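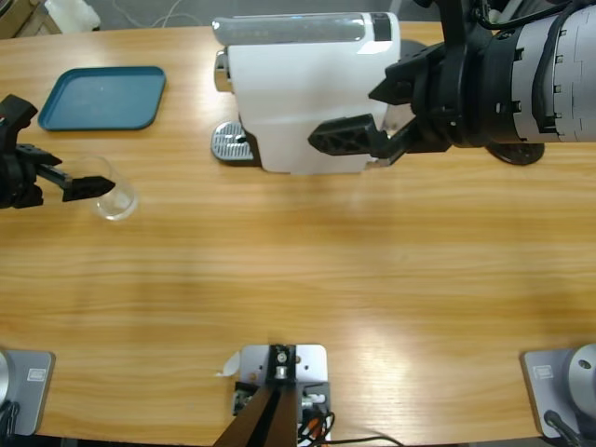 TP 4 — Manipulation à deux bras, séquence « café »
Module Robotique appliquée, notes de séance + consignes
Resp. : Leandro Valcárcel. Encadrement TP : Vega Esteban (groupes B et C)
Version du 20 avril 2021, remplace celle distribuée en début de mois

Rappel de la séance précédente
Repère base / repère outil, on ne revient pas dessus. Ceux qui confondent encore les deux : refaire l'exercice 2 du TP 3 avant de venir. La calibration des deux bases dans le repère table est déjà faite, fichier table_v3 sur le serveur. Ne pas la modifier. Si vous pensez qu'elle est fausse, vous demandez d'abord.

Objectif
Enchaîner une tâche longue avec les deux bras : prendre le verre, le poser sous la sortie de la machine, revenir en position neutre, puis amener le verre sur le plateau. Tout se fait à vide — pas d'eau, pas de capsule, machine débranchée. Le verre est transparent, donc la profondeur sera mauvaise, prévoyez-le dans votre code.

Répartition des rôles
Bras gauche : le verre, et lui seul.
Bras droit : maintien de la machine pendant la dépose. Appui léger, on ne serre pas le réservoir.
Les deux bras ne sont jamais en mouvement en même temps au dessus de la grille, sauf question bonus.

Partie A — Téléopération
Chaque binôme enregistre des démonstrations complètes. 60 secondes maximum par démo, au-delà on jette. Varier la position de départ du verre (gauche, devant le plateau, un peu en biais). Ne pas varier la position de la machine, on verra ça au TP 5.
Noter pour chaque essai : réussi / raté / repris. « Repris » = la pince a lâché puis ressaisi. Une démo reprise se garde mais dans un dossier séparé. L'année passée tout était mélangé et on a perdu une séance entière à trier.

Jeu de données commun à ce jour : 139 démos, dont 19 reprises. Les groupes B et C complètent.

Partie B — Découpage en phases
Pour cinq démos au choix, marquer à la main les instants de changement :
approche
fermeture pince
transport
alignement sous la sortie
ouverture, retrait
Attention au retrait : c'est là que le doigt inférieur accroche le bord du verre. Reculer d'abord dans l'axe de la pince, remonter ensuite. Quasiment tous les verres renversés viennent de là.

Question B1. À quel moment précis commence le transport ? Donnez un critère mesurable (courant moteur, ouverture, vitesse...), pas « quand ça bouge ».
Question B2. Votre critère marche-t-il encore si la pince se ferme à côté du verre ? Justifier en trois lignes.

Partie C — Rejeu
Rejouer une démo en boucle ouverte, puis décaler le verre de 2 cm et recommencer. Décrire ce qui se passe. Comparer avec la version recalée sur la position estimée du verre. Un tableau suffit, pas besoin de dix pages.
Bonus : faire partir le bras droit pendant que le gauche est encore en transport. Distance minimale entre les deux pinces à tracer en fonction du temps. Simulation obligatoire avant passage sur le vrai — Vega valide la courbe, sinon pas d'accès.

Sécurité, à relire même si vous l'avez déja lu
Arrêt d'urgence à portée de la personne qui ne pilote pas.
Vitesse réduite pour tout premier essai d'un script.
Rien sur la table en plus du matériel du TP. Pas de téléphone, pas de gourde.
Câbles : vérifier que rien ne tire avant de tourner le poignet de plus d'un demi-tour.
Verre cassé = arrêt des deux bras, puis on appelle. On ne ramasse pas avec les bras sous tension.

Rendu
Un pdf par binôme + le dossier de démos. Nommage : groupe_binome_numero, sans accents ni espaces. Le barème est celui du TP 3, avec deux points sur la qualité des annotations. Dépôt avant la séance suivante, les retards passent par Leandro, pas par moi.

À voir pour la prochaine fois : chapitre sur les contraintes bimanuelles du poly, sauf la démonstration finale. Et apporter vos courbes de la partie C, on les projettera pour les comparé.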